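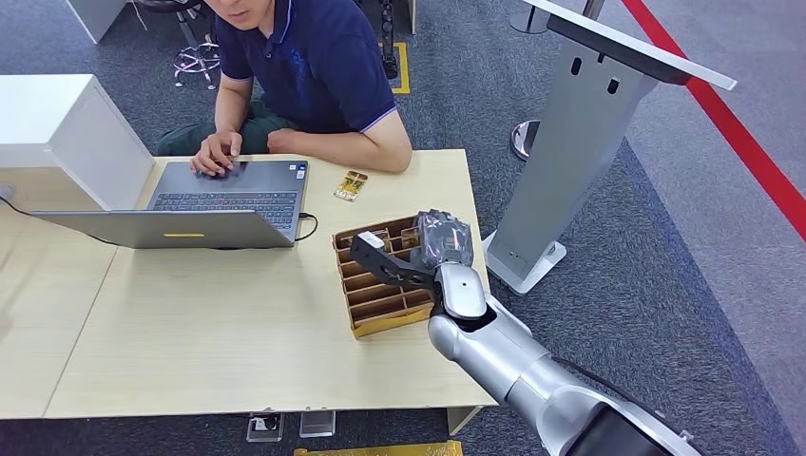

Stop buying bigger bins. I mean it. Big bins are where small stuff goes to die.

I've sorted other people's desks for a living, on and off, and the fix is nearly always the same boring one — a tray with dividers. Slots. Narrow ones. Cardboard is fine, wood is nicer, who cares.

Mei Hutchins disagrees with me. She wrote in December that grids are "fussy" and what a desk needs is one deep drawer and some self control. Ok. I have seen Mei's drawer. Snack packets, cables, three dead pens, a Werkar warranty card for a thing she gave away.

A slot tells you one thing. Either something's in it or it isn't. You see it from your chair, laptop open, half listening to a call. A drawer you have to open and then you have to dig, and by then you've lost the thread of the call too.

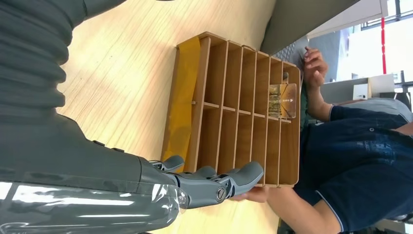
And please, not too many slots. That's where the grid people (my people) go wrong. Kamran Jadoon bought a hardware organizer from Barnovell, 200 little holes, labeled every one. Beautiful. Used it for 2 weeks. Then it went back to piles becuase he couldn't remember if tape was "office" or "repair." A couple of rows you can take in at a glance. Leave a few empty. Empty slots are not wasted space, they're where tomorrow's junk lands without wrecking today's.

Stand things up, also. Cards, packets, anything flat. Flat things laid flat become a stack and a stack is just a drawer with no sides. 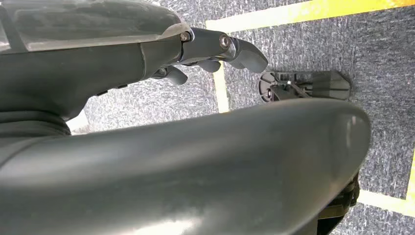 People say it looks like a shop counter. Fine! Shops find things. When I worked the back room at Mandis we had 1000 small items going in and out and I could put my hand on any of them before the customer finished asking. Same person, at home, could not find a stamp.

Lamisi Owusu asked me what to do with stuff that doesn't fit a slot. Put it on a shelf. Or its too big to be your problem in the first place, you won't lose a stapler the way you lose a key.

Start with the desk. Do the kitchen later, or don't.

3825 shares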